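The Allotment of Water at Flastton

The office of the Water Register at Flastton opened at eight o'clock, and by custom no person was admitted before the clerk had wound the wall clock and signed the day sheet. Dorota Borkowska had signed the day sheet for 15 years. She was known in the valley as a fair officer who did not raise her voice and did not accept eggs.

On the Saturday in question the first applicant was already standing on the step. He gave his name as Gorazd Stojanovska, of the upper farm at Gustuvis, and stated that he wished to return his water.

"You wish to transfer it," said the clerk.

"I wish to return it."

She informed him that the Register provided for transfer, division, lease and inheritance. It provided for seizure in the event of unpaid dues. It made no provision for return, as the founders of the Register had lived through the dry years and had not imagined that a holder of water might want less of it.

Mr. Stojanovska removed his hat. He had the right to two hours at the Cabrera gate, from four until six in the morning, and his father had held the same two hours before him. In all his life, he said, he had never slept past half past three between April and the end of harvest. 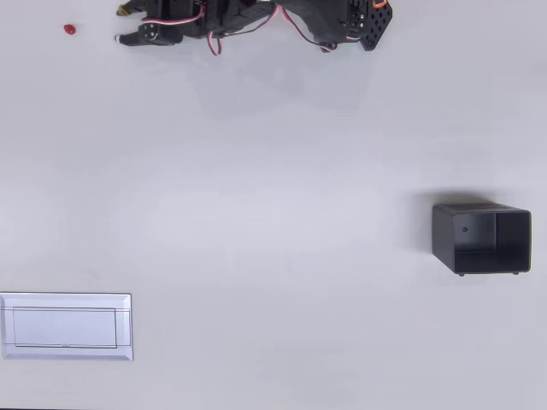
The clerk asked whether the land had been sold. It had not. She asked whether the orchard had failed, and he replied that the orchard was in good health, but that he had pulled up the lower rows in December and did not intend to plant them again. His wife was dead. His son lived in the city and bought his plums in a shop.

"Then lease the hours," said the clerk. "Your neighbor Arik would pay 2,000 for the season."

"Arik would have to thank me," said Mr. Stojanovska. "We have not spoken in 20 years. I would not put him to the trouble."

The clerk wrote nothing down. Under the rules of the office, a statement concerning a quarrel was not to be entered unless the quarrel concerned a gate, a channel or a wall. She inquired, for the sake of order, whether this one did.

It had concerned a dog.

She took down the third volume of the Register and turned to the page for Gustuvis. The entry for the Cabrera gate was in his grandfather's time, and the ink had gone brown. Beneath it, in a smaller hand, some earlier clerk had recorded that the holder might, in a season of plenty, "leave the gate as he finds it." She read the words aloud, and then read them again to herself.

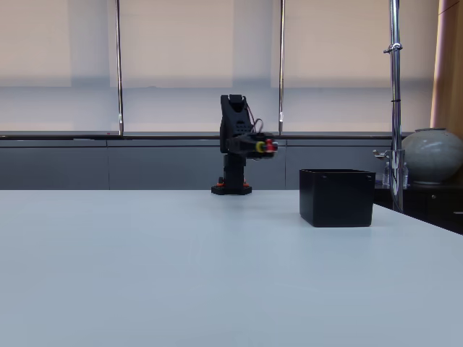 Flastton Writers' Circle, Short Fiction Group

"How would I find it?" asked Mr. Stojanovska.

"The hours before yours belong to Arik," said the clerk. "At four in the morning the gate would be open to his side. If you were to leave it as you found it, the water would go on running to his side until six, when the lower farms begin. No money would change hands. No notice would be sent to any party."

"He would see it."

"He would see that his ditch was full. The Register does not require him to have an opinion."

The applicant considered this for some time. A cart went by in the street, and the clerk trimmed a pen that did not need trimming. At length he asked whether there was a form.

There was no form. She drew up a declaration on plain paper, in two copies, stating that the holder would exercise the customary option for the present season and retained every right he had held before. He signed both slowly, in the manner of a man who had been taught to write by a strict teacher. The fee was 15, and he paid it in coins.

At the door he turned back.

"And if I wake at half past three all the same?"

"The office has no power in that matter," said the clerk.

He put on his hat and wished her a good morning. She blotted the page, entered the time of his departure, and called for the next applicant — a young man with a complaint about a wall.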